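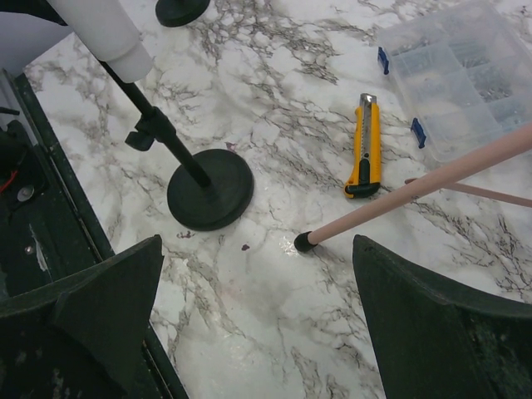 *The wrist cam's view of the bench at Korkthorpe, green fingers over the marble top. Yellow knife, dowel and one of the black stands in reach.*

**Shop arm gets its eyes**

Quick one before the Tuesday build night. The gripper arm at the Korkthorpe shared workshop now has a camera at the wrist, and Clementina Coelho has it feeding to the bench laptop. Took her 2 evenings, most of it cable routing. Parts bill so far: $142, not counting the arm.

Next job is picking. Coelho wants the arm to fetch tools by name and hand over dowels, slow speed only. "It's good at seeing things and bad at letting go of them," she said. She's after around 2000 practice grabs before anyone trusts it near a live project, so expect it to be hogging the bench thru January.

Fingertips are still the first set, new ones to be printed when the Ormont printer is back up. Help wanted with wiring, evenings best. Sign up sheet is by teh door.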